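The Return of the Town Reading Room

When the Greltby Reading Room closed its doors in the spring, few residents expected to see it in use again. The building had served the town for 70 years, first as a place to read newspapers and later as a branch of the county library. Its roof leaked, its heating was costly, and most of its books had been moved to the larger branch at Tonura.

The trustees of the Wirnelent Fund, which holds the deed, considered a sale. They chose instead to ask the town what it wanted. A short survey was mailed to every household, and 639 replies came back by September. Most of those who answered asked for a quiet place to sit, open in the evening, with good light and no obligation to buy anything.

That request shaped the plans. The new room will keep a small collection of 878 volumes, chosen for browsing and not for study. Local history occupies one wall, and novels and travel writing share another. Periodicals will be held for three months and then given away.
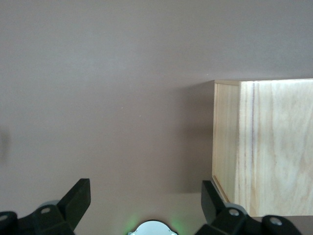 Furnishing such a room calls for more care than its modest size suggests. Tables should be broad enough for an open newspaper and a notebook beside it. A dull finish is kinder to the eyes than a polished one, particularly under lamps. Chairs with arms are preferred by older readers, while students tend to ask for a straight back and a higher seat. The trustees have ordered both, with seating for 20 in all.

Hours have been a matter of longer debate. The present schedule opens the room at noon and closes it at nine in the evening, and mornings are reserved for school groups. Conversation will be permitted in the front hall, where the old coat hooks and the notice board have been kept.

Borrowing will remain free to residents of Greltby and the neighboring parishes. Readers from farther away may apply at the desk for a visitor's card, valid for one season. Gifts of books are welcome after the opening, though encyclopedias cannot be accepted.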